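Autumn on the Drelo: What's Open, What's Closed, and Getting There

The summer boats have finished and the parking lots are quiet again, so this is the time of year we like to write about the river. 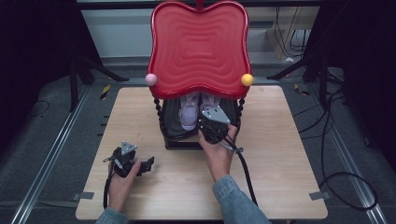 Most visitors to Cistomden come in July and August and stay close to the waterfront. In September the water is still warm enough for a swim on a sunny afternoon, and you can get a table for dinner without calling ahead. A few things do shut down or change their hours, and the notes that follow cover the ones readers ask us about most.

The ferry

The Drelo ferry moves to its fall timetable after the first weekend of the month. Boats leave the town dock every 43 minutes, starting at 8 a.m., and the last return from the far bank is at 6 p.m. That last boat fills up on nice evenings. If you're bringing bikes, go to the left side of the dock and wait to be called, as the crew loads them before foot passengers. Tickets are sold at the booth until noon and on board after that. The booth takes cards. The boat is cash only, and the nearest ATM is a ten-minute walk back up the hill next to the post office.

Dogs ride free but have to stay on the lower deck.

Walking the Nevau trail

The trail starts behind the ferry landing on the far bank and climbs through beech woods to the Nevau overlook. It gains 1,000 feet from the river to the top, most of it in the second half, where the path turns away from the creek and goes up in switchbacks. Allow two and a half hours up and a bit less coming down. If you take the 8 a.m. boat you'll have the morning light on the valley and plenty of time to get back for lunch.

The wooden bridge at the lower creek crossing was replaced in the spring. The upper crossing is still stepping stones, and after heavy rain it can be over your boots. There is a signed detour that adds 2 miles and stays on the north side of the creek the whole way. It's a dull stretch of forest road, but it's dry.

There is no water on the trail past the picnic shelter. The tap there is normally turned off at the first frost, so check it on your way in if you're going late in the season — and carry enough in any case.

The old mill road

For an easier outing, the mill road runs flat along the town side of the river as far as the weir. It's paved for the first mile and packed gravel after that, fine for strollers and most wheelchairs. Herons stand below the weir in the early morning. The benches along the way face the water, and the last one has the best view of the hills once the leaves turn, usually toward the end of October.

Cars are allowed on the first section again now that the summer closure is over. Drivers tend to go slowly, but keep children to the river side.

Where to eat

The snack bar at the dock is closed until spring. The Gauthier bakery on the main street is open every morning from 6:30 and makes sandwiches to take on the trail. The ham and pickle is the one that travels best. They sell out of rye bread early, and they'll hold a loaf for you if you stop by the afternoon before.

For dinner, the inn at the top of the square has gone back to its cold-weather menu, with river trout, a bean stew and a very good apple tart. Dinner is served from 5 to 9 p.m. The fish place by the bridge is open on weekends only until it closes for the winter.

Places to stay

The campground has cut back to its lower loop, which means fewer sites but shorter walks to the showers. Sites there can't be reserved in the fall. Arrive by mid-afternoon and you should find one. The inn drops its rates once the summer season ends, and the rooms at the back are quieter than those over the square.

Getting here

Route 319 is down to one lane south of Cistomden while the shoulder is repaired. Expect a wait at the temporary signal, longest in the late afternoon. Coming from the north there are no delays. The bus still stops at the square and at the ferry dock, but the evening run has been dropped until spring, so anyone staying for dinner will need another way home.

Parking by the dock is free from now until May. The upper lot behind the library is also free and has more shade, with stairs down to the waterfront.

Next month's newsletter will have the winter hours for the ferry and a short piece on the snowshoe loops above Nevau.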